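How to Clean and Reseal a Stone or Laminate Kitchen Benchtop

October 18, 2025
By the Gorkier Home Desk
14 comments 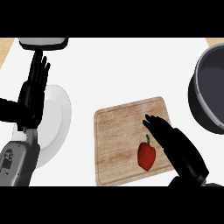 Most benchtops go dull through cleaning, and very little of it is wear. A film of dish soap, cooking oil and hard-water minerals builds up over months, and each wipe with a damp sponge spreads it a bit further. Take the film off first. You may find you don't need to reseal at all.

Work out what you have before you buy anything. Laminate is a printed sheet over board, and it shows a thin dark line at the edge where two sheets meet. Engineered stone feels cold and has an even pattern. Granite and marble are cold too, with a pattern that never quite repeats. Laminate and engineered stone don't get sealed. Granite usually does, and marble always does.

What you need

A bucket of warm water, plain dishwashing liquid, three microfibre cloths, a plastic scraper, methylated spirits and a roll of painter's tape. For natural stone, add a penetrating sealer. I used Essien on our last two kitchens and it went on without streaks. Feso is cheaper and needs a second coat.

Cleaning

Clear the whole bench, including the kettle and the toaster. Going around things leaves rings that show up later in the afternoon light.

Scrape off anything stuck down with the plastic scraper held nearly flat. For candle wax or chewing gum, put a bag of ice on it for a few minutes and it will come away in one piece.

Put a small squirt of dishwashing liquid in the bucket. Wash the bench in sections, working from the back wall towards you. Rinse each section with a second cloth and clean water before you start the next. Rinsing is the step people skip, and leftover soap is what causes the cloudy look.

When the bench is dry, wipe it with a cloth dampened with methylated spirits. Open a window and turn off the gas hob, including any pilot light, and leave it off until the smell has gone. Test a hidden corner first if you have an older laminate.

Stains on laminate

Tea, turmeric and beetroot are the usual culprits. Mix bicarb soda and water to a paste, leave it on the mark for 20 minutes, then wipe it off without scrubbing. Bicarb is a mild abrasive and will take the shine off a gloss finish if you lean on it. Repeat the next day if the colour has faded but not gone. Don't use bleach on the joins, where it can get into the board.

Testing stone

Drip a teaspoon of water onto the bench near the sink and another near the hob. Wait 14 minutes and wipe. If the stone underneath has darkened, the sealer has worn out there. If the colour is unchanged, put the sealer back in the cupboard and check again in April.

Resealing

Tape along the splashback, the sink rim and the edge of the hob. The stone must be completely dry, so leave it overnight after washing.

Shake the bottle and pour a small puddle onto the bench. Spread it with a clean cloth in overlapping circles and keep the surface wet for 7 minutes, or whatever the label says if it differs. Then buff off every trace with a dry cloth. Sealer that dries on top of the stone leaves a grey haze. To shift the haze, put a little fresh sealer over it, wait a minute and buff again.

Do the second coat after two hours if the product calls for it. Pull the tape while the last coat is still fresh. Keep water off the bench overnight and oil off it for a full day.

Chips and joins

Small chips in laminate can be filled with a coloured repair paste. The Eltusberg range has a fair spread of greys and creams, though the whites run slightly yellow. Press it in with a plastic knife, level it and leave it alone until it sets. If you want to sand proud filler, use 2000 grit wet paper on a cork block and stay off the laminate on either side.

Swollen joins can't be sanded back. Run a thin bead of clear silicone along the join to stop any more water getting in, and plan on replacing that section.

Share 7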